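O parcelamento sem juros que me custou um mês de paciência

Por Shobha Thomas
Julho

Faz tempo que ando implicada com essa história de "compre agora, pague depois", e este mês a implicância virou texto.

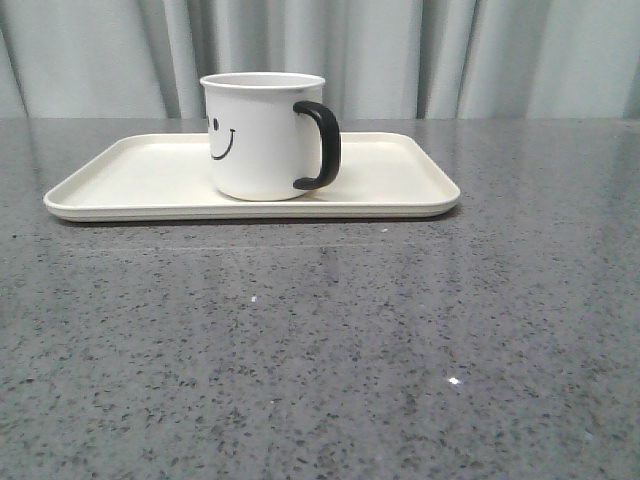 Começou com uma compra boba. Eu precisava de um aspirador, o meu tinha pifado, e a loja (a Skanell, onde compro há anos sem reclamar) oferecia no fechamento do pedido um botãozinho verde: quatro vezes sem juros pela Clellatano. Sem cartão, sem consulta demorada, só o CPF e o celular. O aspirador custava 596 reais, ou seja, quatro parcelas de 149. Cliquei sem pensar muito, como todo mundo clica.

Paguei a primeira, paguei a segunda. A terceira eu esqueci. Esqueci mesmo, estava viajando, o aviso chegou por um aplicativo que eu nem lembrava de ter instalado, no meio de promoção de tênis e cupom de pizza. Quando fui ver, a parcela de 149 tinha virado 196. Fiz a conta três vezes na mesa da cozinha: 47 reais a mais por nove dias de atraso! Multa, juros de mora e uma tal de "tarifa de regularização" que eu desafio qualquer pessoa a encontrar na tela em que a gente aperta o botão verde.

Liguei, claro. A moça do atendimento foi um amor, diga-se, e me explicou que a tarifa estava no contrato. E estava, numa página que abre dentro de outra página, na cláusula dezessete, com letra de bula. Perguntei quem lia aquilo. Ela riu e disse que precisava seguir o roteiro.

Aí me aparece o argumento que mais escuto quando reclamo disso: "mas quem mandou atrasar?". Meu amigo Darmawan Chong, que trabalhou anos em cobrança e defende o setor com unhas e dentes, repete isso toda vez que a gente almoça. Para ele, dívida é dívida, prazo é prazo, e adulto lê o que assina. Eu concordo com metade. Atrasei, a culpa foi minha, e acho justo pagar alguma coisa por isso. O que não engulo é que uma empresa gaste uma fortuna para deixar a contratação com um toque só e depois me mande procurar o preço do atraso numa cláusula escondida. Se cabe um botão verde enorme, cabe uma linha embaixo dizendo quanto custa atrasar. Em reais, por favor, nada de percentual ao mês pro rata não sei das quantas.

E tem outra coisa que me incomoda mais ainda, que é o limite. No dia seguinte ao meu pagamento com multa (no dia seguinte!), recebi mensagem me parabenizando: meu limite tinha subido 200 reais. Eu tinha acabado de provar que atraso conta e me deram mais corda. Darmawan diz que é normal, que cliente que atrasa pouco e paga é o melhor cliente que existe. Pois é, imagino que seja — para eles.

Uma prima minha, de Seixas, caiu num buraco bem maior. Usou a Clellatano para o material escolar das crianças, depois a Skeser para um remédio, depois de novo a primeira para cobrir o mercado. Nenhuma parcela passava de 80 reais, e é aí que mora o perigo, porque 80 reais parece dinheiro de nada. Só que as parcelas venciam em dias diferentes, em aplicativos diferentes, e nenhuma das empresas enxergava a outra. Quando ela me pediu ajuda, passamos uma tarde inteira anotando tudo num caderno até descobrir quanto ela devia no total. Ela chorou um pouquinho, eu também, e depois fizemos bolo.

Não sou contra crédito, que fique claro. Cresci numa casa onde geladeira se comprava no carnê, e o carnê salvou muita gente da minha família. Mas o carnê ficava pendurado num prego na cozinha, a gente via as folhinhas diminuindo, sabia o dia e o valor de cor. Minha mãe ia à loja pagar e, se atrasava, ouvia um sermão do gerente na frente de todo mundo (o que também não era lá muito bonito, admito).

O que eu queria era pouco: custo do atraso na mesma tela do botão, aumento de limite só quando a pessoa pede e um lugar único onde desse para ver tudo o que se deve nessas empresinhas. Darmawan acha que, com isso, metade delas fecha. Respondi que então a gente precisava conversar sobre do que elas vivem, e ele pediu a conta.

Quitei a quarta parcela antes do vencimento e desinstalei o aplicativo. O aspirador, pelo menos, é ótimo.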